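Gripper check before recording, Nurmi bench, 09/10/2023. Checked by Ha-rang Min.

- [x] Battery over half. It says so, anyway.
- [x] Fingers open and close without squeaking
- [x] Old episodes copied off (311, all glove pickups)
- [ ] Pads in good shape. **Fail.** Both are frayed, and the right one has grown a little hook.

Worn pads grab knit by the fuzz, and the model will happily learn that as a technique. I'd like it to learn pinching. 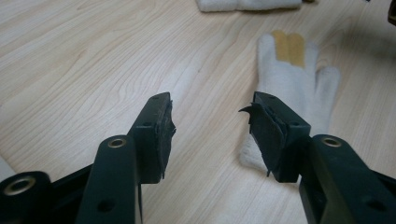

New pads are on order from Peltesus and may arrive by December, if we're good. Until then:

- [ ] Trim loose bits before each run – scissors, not teeth
- [ ] Tag every episode "worn pads"
- [ ] Stop after 10 drops and look at the pads again

Not signed off.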